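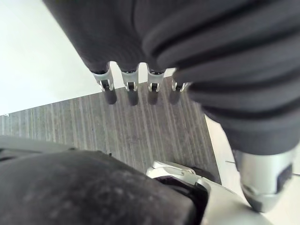 We're bringing robots into the packing side of our shop in April and I'm trying to work out what it does to people's jobs. I've been on the day shift at Clarkar for years. Management picked the Brasta setup, and the hands wear a dark fabric glove with the four fingertips poking out of the bottom, so the first thing the crew wanted to know was who looks after the gloves. Nobody had an answer. We pack 512 orders on a normal day by hand. What changed where you work, and did anyone lose hours?

posted by packline_days, 12/16/19

oldforklift
We went through this at Zalard. Nobody on my shift was let go, but two openings were never filled, so count that how you like. The big change was the kind of tired you get. Less lifting, more watching a screen and clearing stops. Some people hated it and moved to receiving.

Ask for these in writing before the start date:
Who clears a stop, and at what pay grade
Whether training is paid time
What the rate will be for people still packing by hand

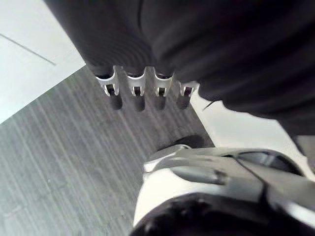

Does the robot set the pace for everyone else on the line?
It did for us until we complained. They had us at 413 orders a shift per side, then dropped the manual side to 284 after over a month of arguing.

Get that number settled early - it is much harder to change once it's on the board.
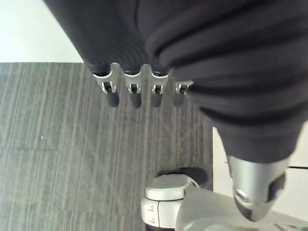
Four fingers extended, nothing in the grip

nightdesk
depends on the company. ours said no layoffs and then cut overtime, so same thing to my wallet

Oei_tech
I work on the service side, so take this with that in mind. The glove question is a good one. On our sites cleaning and swapping covers started out as "whoever is free" and ended up with the same person every time, with no extra pay. Have it put in somebody's job description. The same goes for loading parts and wiping down pads.

Also ask who gets to teach the thing new items. 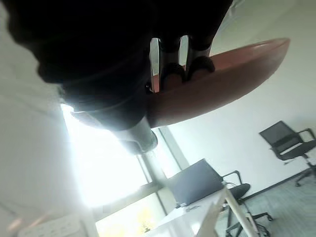

That is the part of the job that pays better, and at most places I visit it goes to outside people unless the crew speaks up. Two of your packers could learn it in a few weeks. They already know which items slip and which ones chip, and that saves a lot of time - more than the vendor will tell you.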